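Stendden Hand Kit

The Stendden Hand Kit is a hand-held gripper set sold by Murkanau for recording and practising small household tasks before they are passed on to a robot arm. It is held by a person, no arm needed. First sold in October, current version dated June 6, 2025. Usually just called "the Stendden".

Contents

Gripper, camera mount, spare fingertips, one charging lead, printed guide. Camera sold separately in the basic set, included in the full one. A carry case was planned and dropped. Basic set costs 300 euros. Fingertips are sold in pairs and wear quickest of all the parts, mostly at the front corners.

Design

Two parallel fingertips on a black linkage, squared off at the ends, with brass-coloured bushings at the joints. The fingers close on a trigger and spring back when it is let go. Stated opening is 65 mm, which is enough for a mug or a small jar but not for the body of most food boxes. Those have to be taken by the lid, a corner or a latch. The linkage was drawn by Severyn Vasylenko, who had earlier worked on the Živković arm, and the bolt pattern is the same so tips can be swapped betwen the two.

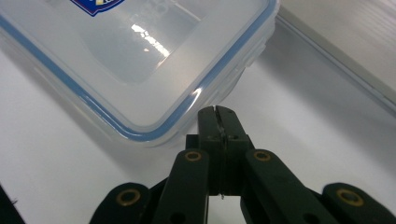

Kitchen tasks make up most of the guide. Lids, latches, stacking, wiping down. Clear plastic is listed as a hard case, as glare and see-through walls make edges difficult to pick out in the recording, and the guide suggests a softer lamp and a slower approach. Coloured seals help a bit. White tabletops are allowed but a mid-grey mat is prefered.

Service

Murkanau also runs a paid checking service called Merkadstead. Users send in recordings, and clips get sorted into usable and not usable, with short notes. Turnaround is given as 2 working days. Batches are capped at 60 clips, larger jobs have to be split up by the user. No refund on rejected clips. Notes come in English only for now.

Reception

Mostly good. Meinir Price, reviewing the full set, liked the weight and the trigger, and found the fingertips easy to change with the tool supplied. Less keen on the guide: small print, no index, the section on latches out of order. She also thought the charging lead too short for bench work. Other complaints have been about the price of spare tips and the basic set's mount, which needs a firm push to seat properly.

Later versions

A wider linkage has been shown but has no release date. Old tips will fit it, according to Vasylenko. The mount won't.

See also: Živković arm; Merkadstead; parallel gripper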